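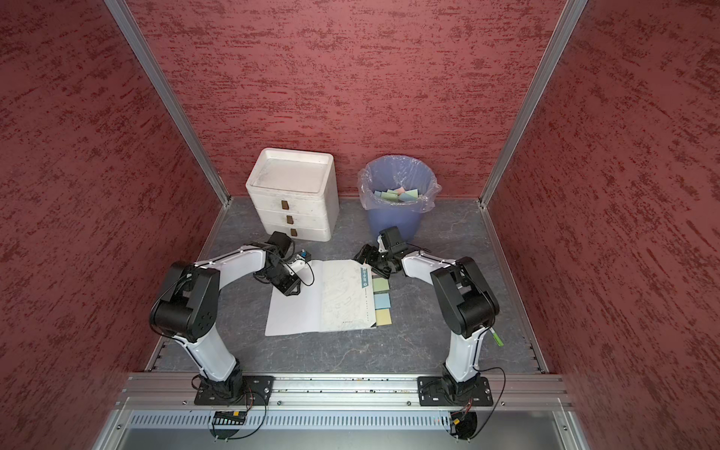 The sticky note setup, with the book open between the two arms.

Posted October 9, 2022 by Randi Sandberg

I said in August that I would write up how we collect examples for the two-arm cell, and then I didn't do it. Tatu Simiyu asked again last week, so I am writing it down while I still remember the details.

The task is called Tillo in our folder names. Joyce Mwakalinga named it and I never asked why. It involves an open book, four square sticky notes along its right edge, a trash bin with a clear bag in it and a small white drawer unit at the back. The full instruction in the log reads "remove the notes from the book and put them in the bin." The drawers belong to a different task. We leave the unit in place so that the layout stays the same from one task to the next.

One example is one run of the task, from the arms in their start position to the last note in the bin. A person drives both arms the whole way through. We save the joint positions, the gripper commands and the video, and someone marks the run as good, usable or bad. Usable means the job got done with a mistake in the middle, like a note dropped and picked up again. I used to throw those out. Chepkoech Mbwambo talked me into keeping them, and I think she was right, since a policy that has only seen clean runs has no idea what to do after a drop.

We have 1,284 examples of this task now, counting good and usable together. I keep a separate count of the bad ones, but it is messy because for the first few weeks I deleted them without writing anything down.

Sticky notes are harder than I expected. The pads overlap the edge of the cover a little, and that overlap is where the gripper has to get hold. Come in too low and the fingers push the page. Come in too high and they close on nothing. The left arm holds the book down and the right arm does the pulling. When I started I tried to do everything with the right arm, and the book slid across the floor of the cell with it. Those runs were all marked bad.

Then there is letting go. The adhesive grabs the finger pads, and a note can hang there over the bin while the gripper opens and closes. Simone Batista found that a small turn of the wrist as the fingers open usually gets rid of it. We all do it that way now, and I wrote it into the operator notes — the same move every time, no shaking.

We change things between batches of 16. The color order moves, the book gets turned to a different page, and the notes go a little higher or lower on the edge. I don't move the bin much. I tried a batch with it pulled forward and the right elbow ended up in an awkward spot on every reach, so that is on the list for later.

The bin gets emptied between batches, though I have put that off more than once. A few old notes in the bottom of the bag do no harm, and I would like some variety in there anyway. A full bag is a different matter, because new notes land on the pile and sit up near the rim.

On a good day I can record 34 examples before my hands get tired and my driving gets sloppy. After that the quality drops fast, and it shows when I play the runs back. The arms hesitate over the notes and the paths get longer. Now I stop at 34 even if there is time left.

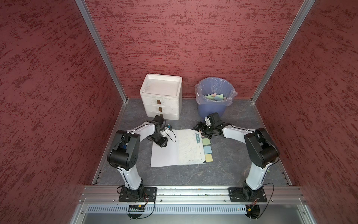 The next step is labeling. Right now a run has one instruction and one grade, and I want to split it into parts: reach, grip, pull, carry, release. Joyce has a script called Kioko that guesses the split points from the gripper signal. It does well on the grip and badly on the release, for the sticky reason I gave earlier. I went through 100 runs by hand to check it and fixed the release point in most of them. It was dull work and took two afternoons.

Tatu wants to train on what we have before collecting any more. I would like another few batches with the book at an angle first. We settled on training now and adding the angled ones as a second set, kept in its own folder so we can compare.

I will post the results when there are some. If you collect this kind of data and have a better way to handle notes sticking to the fingers, please leave a comment.

This site uses cookies to remember your settings and count visits. By continuing to read, you agree to their use. Accept | Manage preferences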